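Bekitz dye workshop – notebook
Entry 247: madder, third go, and the red I have been after

Wrote most of this up with orange fingers. Batch 11 of the madder is out of the pot and it is red. Proper red, the colour of old brick with the sun on it, and on the Trirnetti wool too, which gave us nothing but salmon all through the autumn. I keep going back to the drying line to look at it.

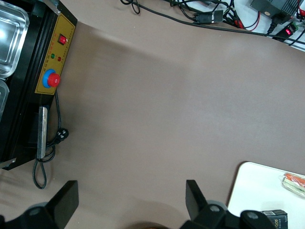
Page last changed: Jan 20, 2025, by Aitana Miranda

Where we left off, for anyone who has skipped a few entries: the first two goes used bought ground root, a quick alum bath and whatever heat the hob felt like giving. Both came out a friendly orange. Jacobus liked them. I didn't, and Nuria P. said they looked like tinned soup, so we agreed to change the water, the root and the heat. I know you're supposed to change one thing at a time. I wanted red before the end of the winter, so I changed all of them, and now I have to go back and find out which one did the work (see the end).

Root
From the Escobar bed, dug by Jacobus and Ezequiel. These are the plants that went in before we had a proper shed, so they have had plenty of time underground. The thick roots snap cleanly and are bright orange inside, with a darker ring under the skin. Thin ones I left out and put in a separate bag. Washed in cold water, chopped by hand, dried on the rack, then put through the old coffee mill in small lots. It smells lovely, somewhere between earth and liquorice. Weight of the ground root used: 271 g. Same weight of dry yarn, so this is a one-to-one bath, stronger than anything we did before.

The mill needs a good brush-out. If your next coffee is pink, my fault.

Yarn
Trirnetti two-ply, undyed, the creamy one. Scoured with the plain soap and left to cool in the pot overnight. A surprising amount of grease came out of it! The water was the colour of weak tea. I don't think we ever scoured the autumn skeins well enough, and I'd like to try a skein from the same cone with a lazy scour just to see how patchy it goes.

Alum as usual, from the house recipe card, but I let the skeins sit in the alum bath until the next morning and then kept them damp in a bag for a couple of days before dyeing. Nuria Lozano swears by the resting. She learnt it from a weaver she worked with in June, who would leave hers for a week and then forget where they were.

Water
Tap water here is soft, and every old book I've opened says madder likes it hard. So: a spoonful of chalk stirred into the pot. It doesn't really dissolve, it just clouds everything and then sinks. I could see the bath change as I stirred it in – from a tawny orange to something closer to plum at the edges. Very satisfying. I did it twice, the second time in a jam jar, only to watch.

Heat
Slow, slow, slow. The Lernetti hob is far better at this than the gas ring, it will hold a low setting without creeping. I took the whole morning to bring the pot up to hand-hot and then to steaming, and never let it get anywhere near a simmer. When the browns come out of madder they come out with the heat, and once they're in the wool you aren't getting them back. Thermometer clipped to the side, lid half on, and a turn with the stick whenever I walked past.

Jacobus took over for an hour and was more careful than me. He also wrote the temperatures on the back of an envelope, which is now pinned inside the cupboard door. Please nobody tidy it away until I've copied it in.

I switched the hob off in the afternoon and left the skeins in the pot until the following day. They looked dark and a bit dull when I lifted them and my heart sank, but then came the rinse. All the loose bits of root washed off, and what was under them was so much cleaner than I expected.

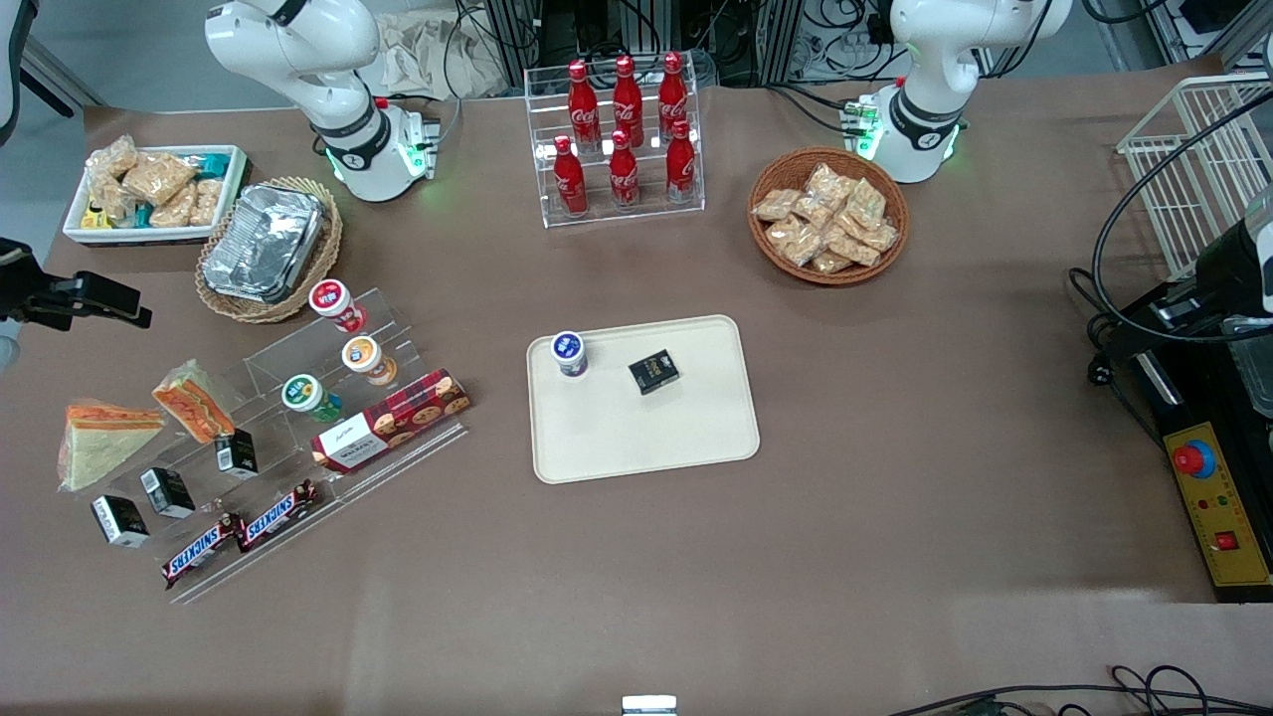

The second bath is worth a note of its own. I hate throwing out a pot that still has colour in it, so I put in 2 more skeins, smaller ones, and did the same slow climb. They came out a warm coral that I like very nearly as much as the red. Nuria P. has already claimed one for a hat. A third bath gave a pale peach, pretty but thin, and I doubt it will stand much light. I've wound a bit round a card and put half of it in the south window with a strip of foil over the other half.

While the first bath was still going I also tried a few short lengths on the side:

Iron, a tiny pinch in a jar of spent bath: goes from coral to a brownish purple, very quickly. Take it out sooner than you think. Mine is too dark.

Vinegar, a splash: swings straight back to orange. So if anyone rinses a red skein in vinegar out of habit, please don't.

Washing soda, a few grains: pinker, a bit raspberry. Good fun, but the wool felt harsh afterwards and I wouldn't do it to a whole skein.

Linen offcut, no alum: hardly took at all. A dirty beige.

Linen offcut, with alum: better, a dusty pink. Ezequiel thinks it needs tannin first and he is probably right. There are oak galls in the blue tin, and he has offered to crush them.

Rub test on the red, dry white cloth: barely a mark. Damp white cloth: a little orange comes off. I'd give it one more wash before anyone knits with it next to white. Haven't done the hot wash test yet.

Things that went wrong, so they're written down. I tied the skeins too tightly and there are pale bands under the ties on one of them. Figure-of-eight ties next time, loose enough to get a finger through. I also put the root in loose instead of in a bag, thinking it would give more colour, and I've been picking bits out of the yarn ever since. Perhaps it did give more colour. I'm still using a bag.

Ezequiel asked whether the age of the root matters more than the chalk. No idea, and I'd love to know. There is enough of the bought root left for one small pot, so the plan is:

– bought root, chalk, slow heat
– Escobar root, no chalk, slow heat
– Escobar root, chalk, gas ring, let it get too hot on purpose

Small skeins for all of them, same cone, same alum bath, and all ties loose. Nuria Lozano will wind them. I've put the thin roots aside for the hot one, as it seems cruel to waste the good stuff.

Replanting: Jacobus kept back the crowns with buds on and they're in a bucket of damp sand by the back door. They want to go back into the bed before they start to shoot. If you move the bucket, leave a note saying where.

Alum is getting low. Chalk is fine.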